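News > Home & Living > Press Releases

Filed under: Tables, Tidying, Small Victories

GRIVIK OPENS SIGN-UPS FOR THE CLEAR TABLE MONTH, ASKS ONLY FOR ONE TABLE

POSGATE, March. Grivik, the home-organizing firm best known for telling people to put things back, today opened sign-ups for the Clear Table Month, a free program for households that own a table and can no longer use it as one.

The program covers one surface. Closets, garages and the drawer with the batteries in it are outside its scope, and Grivik will not be taking questions about them at this time.

"People call us wanting to fix the whole house," said Nelli Pitkänen, founder of Grivik. "I ask them where they ate dinner last night. There's usually a pause. Then they say 'the couch' and we start with the table."

Households that join will get a short printed guide, a fabric tray made by Zammont, and one email each evening at 8 asking whether the table is clear. The email has two buttons, Yes and Soon. In a trial run in the Klinhom neighborhood last fall, 43 households took part, and Soon was pressed 798 times. Grivik regards this as a strong level of engagement.

The guide sorts what lands on a table into four groups: paper, things that belong in another room, things that belong to another person, and bits. Bits take up more than half the guide. They include scraps, crumpled tissue, small yellow pieces of something, and anything a family member describes as "probably important." Participants may keep one bit per week in the Zammont tray. The rest must be named out loud or thrown away.

"The big stuff is easy, you pick it up and walk," said Yaowalak Saengthong, who wrote the guide and tested it on her own dining table over the winter. "It's the crumpled paper that gets you. You uncrumple it to check, it's blank, you put it back down. I did that with the same piece for a week."

Saengthong's advice is to work from the back edge of the table forward. Clutter tends to drift to the back, she says, where it can be reached but not comfortably, and an open patch at the front lets everyone believe the job is done. Bottles go first, then wrappers and tissue, then the odd stick or block of wood that someone is saving for a project. Wiping comes last. A glossy top will show every crumb that is left, and the guide suggests letting it.

Places are open to more than 600 households in and near Posgate. Sign-up forms are at the Grivik front desk, on the table by the door, under the catalogs. Staff will help visitors find them.

Participants are asked to leave their table as it stands until the first evening, with no straightening up beforehand.
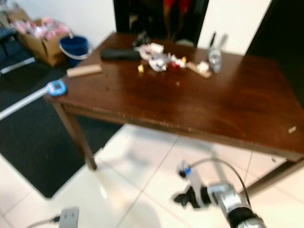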